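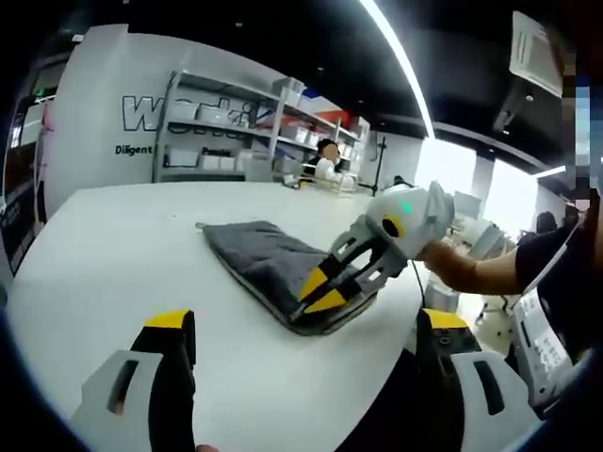 Fouad Morsy asked if a towel could be folded wrong. Florian did not answer at once. He had worked in the hotel laundry in Neves for two winters, and there the answer was yes.

"My mother folded in three," Fouad went on. "Long side first. Then you hang it and it is ready."

"In three it is too thick for the shelf," said Florian.

They had 300 towels to send to Saststead before evening, all of them dark gray, and they were still discussing the first. Florian shook it out and put it down again on the white table. He pressed the border with his palm — it would not stay flat.
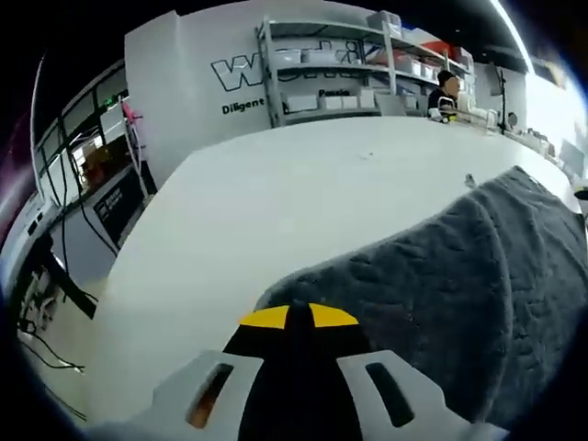 *The gray towel, with the wrinkle across the middle.*

"You see," said Fouad. "It does not want your way."

Florian pulled at one corner and thought about the hotel, and the woman who used to unfold his work without a word and leave it on his chair. He had hated her. Now he smoothed the cloth slowly, the way she did.

"Show me in three," he said.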